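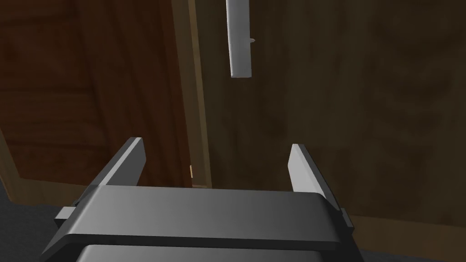 Mio Furukawa said the letter was a mistake and I should burn it. I did not burn it. I put it under the bread box, where my mother kept the bills, and I went out to meet the ferry from Lagman.

The ferry was late again. Ismail was already on the pier with his collar up, and he asked me if she had written.

"She wrote," I said.

"And the house?"

"She wants to sell. She has a buyer in Dastora, he pays 2000 now and the rest in June."

Ismail looked at the water for a long time. He was born in that house, in the room with the blue door, but his name was never on the paper.

"Then I must paint the door before they come," he said.

We walked back by the low road and bought the paint on the way.

Print this page | E-mail to a friend
2 comments | 252 shares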